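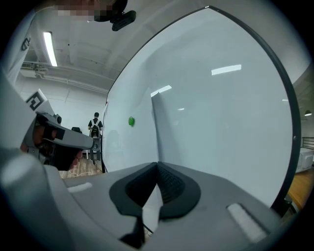 Hot glue is the first thing I grab when a felt pad comes off a chair leg, and it's the wrong thing every time. I've stuck pads on every chair in our place in Gerkthorpe, 67 of them so far (I keep a tally inside the cupboard door!), and the prep matters more than the glue. Wipe the spot with rubbing alcohol and let it dry. Then cut your felt to suit the surface – a short strip and a longer one set at an angle, like the two white felt-like pads on that gray plastic, can fit where one big square won't.

Peel, press hard for a slow count of 8, and leave the chair upside down overnight. I do mine before bed. If an old pad left gunk behind, warm it with a hair dryer and scrape with a dull butter knife first.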